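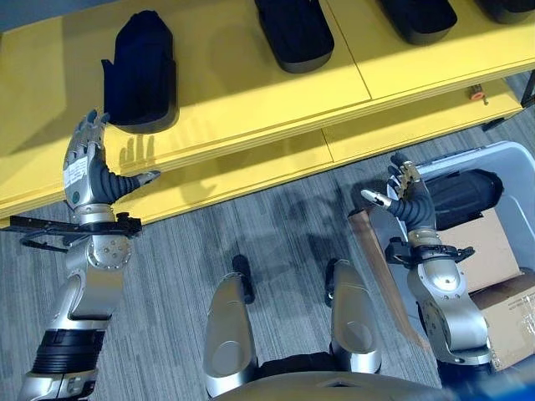

2 min read

Does an own goal count toward a defender's career total?

Posted by Nelu Căpraru

I keep the records page for Lurnden, our amateur club, and I'm updating the all-time scorers list during the January break. Our center back has 40 league goals on my sheet. The league's sheet gives him 39. The difference is a game away to Riston, where his header from a corner hit their full back on the line and went in. The referee's report gave it to our player. The league changed it to an own goal 10 days later. Which one do I use? He is one short of the club record for a defender, so people are asking.

Kirsty Hepburn

Use the league's figure. The referee's report is the first record, but if your league reviews disputed goals then the review replaces it. Check the competition rules to see who has the final say, as it varies from league to league.

The usual test is whether the shot was on target before it touched the defender. If the header was going in anyway, it is normally credited to the attacker, even with a touch on the line. If it was going wide and the defender turned it in, it's an own goal. From what you describe it could be either. You can ask the league to look again, but many have a time limit for that - ours is 18 days from the match, and after that nothing gets changed.

Whichever way it goes, put a short note under the table so the next person doesn't have to work it out again.

Sebastian Pop

Give it to him. He headed it, it went in. We had the same thing at Bilgin and just left it.

Lamisi Aidoo

Agree with Kirsty on the league figure. One more thing to check is whether your older totals were done the same way. When I took over our list, the cup goals had been mixed in with league goals for 6 seasons, and two players moved down once I split them out. If the defender who holds your record has cup goals in his total, your center back may already be level with him or ahead.

Nelu Căpraru

Thanks. I hadn't thought about the cup goals. The old totals came from match programs, so I'll go through those first and then write to the league.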